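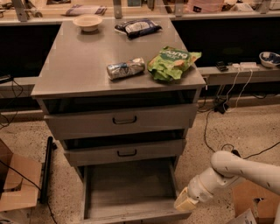 ジャサルステッド施設、共用カウンターの備品配置を見直し 12月から三段引き出し式に統一

2022年12月12日

マーハム社は、ジャサルステッド施設の休憩エリアで使用する共用キャビネットの仕様を三段引き出し式に統一した。対象は59台。10月に着手した更新作業の一環で、既設の開き戸式は順次撤去される。

新しいキャビネットは灰色の金属製で、天板は平らなステンレス。天板の前縁は厚みがあり、引き出しの前面より張り出している。上段と中段の前板中央には黒いコの字形の取っ手が付く。床は従来の斑入りベージュのテラゾーをそのまま使用し、張り替えは行わない。

運用面では、天板上の物品の扱いが改められた。これまで天板には、つぶれたアルミ缶やスナック菓子の袋、小ぶりのボウルなどが置かれたままになる例が多く、清掃時の拭き取り範囲が確保できないことが課題とされていた。新しい手順では、清掃は1日2回とし、拭き取りの前に天板上の物品をすべて移動する。缶と袋は分別して廃棄し、ボウルなどの食器は洗い場へ戻す。紺色や緑色の菓子袋のように内容量が外から判別できないものは、開封の有無を確認したうえで処理する。

引き出しの用途は段ごとに定める。上段は未開封の菓子類、中段はカトラリーと紙ナプキン、下段は予備とし、通常は空の状態を保つ。下段は清掃時に全開にし、底面と側板の内側を乾いた布で拭く。引き出しを開けたまま放置すると通路側への張り出しが生じるため、作業後は上段から順に閉める。

什器の納入はパチェコ社、天板用の洗浄剤はスクトメックス社が担当する。洗浄剤は中性で、ステンレス面には希釈して使用し、原液を直接かけないこととしている。研磨材入りのスポンジは使用できない。

旧キャビネットのうち状態のよい2台は、倉庫の工具収納に転用する。残りは金属部を分別し、回収業者に引き渡す。各階の配置図と清掃手順書は改訂版に差し替え済みで、旧版は使用しない。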